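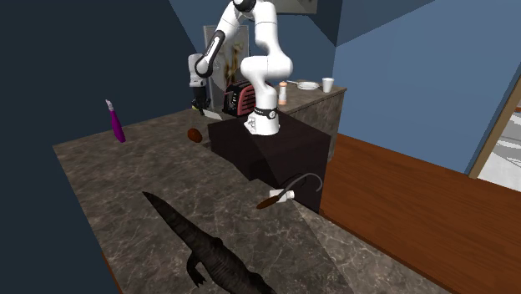 Figure 1. Kitchen counter with a toaster, plate and cup.

Bread thrown out in shared houses in Drustgate
Finn Kleinschmidt
Submitted 8th May

Background

Bread is cheap, it doesn't last long and most people in shared houses buy their own. I live in a house where four people buy four loaves, and at the end of most weeks at least one goes in the bin. I wanted to find out if other houses were the same and what made the difference between a house that wastes bread and one that doesn't.

The project covers shared rental houses in Drustgate and the neighbouring suburb of Paklow. Both areas have a lot of students. Drustgate has a supermarket within walking distance of most streets. Paklow has only the Seidel bakery and a corner shop, and people there tend to do one big shop by bus. I expected Paklow to waste more for that reason.

Method

I put up notices on the campus boards in February and asked in two of my tutorials. Each house that signed up got a sheet to stick on the fridge or near the toaster. Whenever someone threw out bread they wrote down the day, the type of bread, how much was left and why it was being thrown out. The sheet stayed up for two weeks.

There was also a short set of questions at the start, filled in by one person for the whole house. It asked where bread was kept, if it was shared, who did the shopping and whether the freezer had any room in it.

Crusts counted only if the rest of the loaf went out with them. Rolls, wraps and bagels counted as bread. Bread given to birds or chickens also went on the sheet, but with a C next to it so I could separate it later. Only a few entries had a C and I have left them in the totals.

Results

In all, 32 houses returned a sheet I could read. There were 63 entries. Mould or staleness was the reason given for 47 of them. The remaining entries were a mixture: a loaf squashed on the way home, bread left behind by someone who had moved out, and several where the reason was blank or said something like "unsure, not mine".

"Not mine" came up more than I expected, including in the comments at the bottom of the sheets. In houses where everybody bought their own loaf, people didn't like to throw out another person's bread even when it was clearly mouldy, and they didn't like to eat it when it was about to go stale. One sheet from Drustgate has three entries on the same day, all from a clean-out before a rent inspection.

Houses that shared bread had fewer entries on average than houses that didn't. This was true in both suburbs. The two sharing houses that did have a lot of entries both bought large unsliced loaves from the bakery, which went hard quickly once cut.

Freezing made the biggest difference. Houses that said they froze at least part of each loaf hardly appear in the results at all. Most of them toasted slices straight from the freezer. When I asked the other houses why they didn't freeze bread, the usual answer was that the freezer was full or had iced up. A couple of people said they didn't like the taste of bread that had been frozen, and one had never thought of it.

Paklow did not waste more than Drustgate. If anything it was slightly the other way around. My guess is that people who have to carry shopping home on a bus buy less of it, or plan it better, but I didn't ask about this and should have.

Where bread was kept

I asked about storage because the advice you find online doesn't agree. Some houses used a bread bin, some kept the bag on the counter and some used the fridge. The fridge houses reported less mould but more stale bread. I couldn't see any difference between bread bins and the open counter. The weather was warm and humid for most of the two weeks, so the counter may do better in winter.

Problems with the project

The houses chose to take part, so they are probably tidier or more interested in food waste than most. People also forgot to fill in the sheet. I know this from my own house, where I found half a loaf in the bin that nobody had written down. Having a sheet on the fridge may have changed what people did as well - one person told me they had started eating the ends so they wouldn't have to record them.

"How much was left" was a bad question. I got answers in slices, in fractions and in one case as "heaps". I had planned to work out the cost of the wasted bread and had to drop that part.

I entered the sheets into Idix and made the tables there. The first export lost the comments column, so the comments were typed in again by hand and there may be small errors.

Further work

A longer version could follow the same houses through winter and ask for weights, with a cheap kitchen scale lent to each house. I would also like to try giving some houses a small freezer tub and a marker for writing names and dates, and comparing them with houses that only get the sheet. Blank copies of the sheet and the starting questions are in Appendix A. The tables for each suburb are in Appendix B.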